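Notes from the Lement bench: the release where we gave up on frame numbers

Hello again from the corner of the office with the good kettle. The May issue was meant to be all about the new planner, and the planner is not ready, so you get me and timestamps instead. I promise it gets more fun than it sounds (a little).

If you are new to the list: Lement is our toolkit for turning hand-held gripper recordings into something a robot arm can learn from. Edelau is the piece that tracks where the gripper was, Bae is the piece that works out how far open the jaws were, and Esen is the viewer where you scrub through everything and mutter. Version 9 went out on Tuesday, May 5, 2026, and the biggest change in it is one you will only notice if you had been suffering from the old way.

The old way went like this. Every camera frame had a number, and everything else got pinned to that number. Pose for frame 200, jaw width for frame 200, done. It is a lovely simple idea and it works beautifully as long as the camera never drops a frame. Ours drops frames! Not many, usually when the card is nearly full, but once one goes missing everything after it slides over by one. Then another goes, and it slides by two. By the end of a long session the jaws in the data were closing while the jaws in the video were still wide open, and the policy we trained on it learned to pinch the air just before it reached the thing it wanted. I spent a whole week blaming the learning rate.

So now every reading keeps its own time, and Lement lines them up when you export. Edelau gives you poses on its own clock, Bae gives you widths on the video clock, and there is one small file per session that says how far apart those clocks are. If you want to change the offset you change that one number and export again. You don't have to touch the recordings. I can't tell you how happy this makes me. My scripts folder used to have 7 different things in it called fix_shift, and I deleted the lot on Friday with a cup of tea in my other hand.

Upgrading should be dull. Run the converter on a copy of your session folder, open the result in Esen, and drag the slider to a spot where the jaws close fast. The width curve and the picture should move together. If they don't, there's a new nudge control under the timeline that moves the curve a hair left or right, and it saves as you go. Sessions from before version 7 didn't store camera times at all, so the converter has to guess those from the frame rate and will put a yellow flag next to them. Please do look at the yellow ones by eye. I had 31 flagged sessions in my own archive and kept most of them, but a couple were so far off that I just let them go.

The other thing I've been poking at is Bae, and in particular how it behaves when the jaws are wide apart. Closed is easy, the two inner faces meet and there's one nice dark seam to find. Open is harder. Bae looks for the inner edge of each finger and measures the gap between them, and with dark fingers over a pale table you'd think that would be a gift. But then you get shadows. A soft shadow next to a dark finger is a sort of gradient, and the edge finder is quite willing to settle somewhere in the middle of it, which makes the gap come out smaller than it is. Add some wood grain with long curvy lines in it and there are plenty more edges to be tempted by.

What I changed: Bae now remembers where the fingers were a moment ago and won't let an edge jump further than a finger can move. It also scores each edge by how straight it is, so a loop of grain should lose to the side of a finger. On my recordings the width curve is a lot calmer in the open stretches. It still wobbles when there's glare on the table, and I haven't got a good answer for that yet. For now Esen shades those parts of the curve gray so you at least know where to be suspicious.

My test set leans heavily on views like this one, jaws spread over bare grain with a shiny patch up top and a bit of red plastic sneaking into the corner.

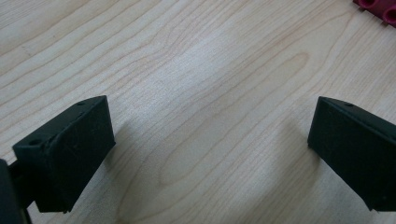

Why not put a sensor on the jaws and skip all of this, asked one reader after the last issue, adding that reading width from pixels felt like doing it the long way round. Fair question, and I go back and forth on it. A sensor means a wire, a battery and one more clock to line up (see everything I wrote earlier about clocks). Reading it from the video means old recordings get better every time Bae does, and that has been worth the pain so far. If you do have a sensor, though, version 9 will happily take its readings in place of Bae's. Drop them in the session folder as a plain table with a time column and a width column, and pick "external width" in the export menu.

A few small things before I go. Esen no longer forgets your zoom when you switch sessions. The export bar now moves while it's working, so please stop killing it at the start, I know who you are. And the dark theme is readable again, sorry about that.

The planner is now down for June. I'm putting the converter through the rest of my archive this week, so if you hit something odd with it, reply to this email with the session's log file attached and I'll have a look alongside mine.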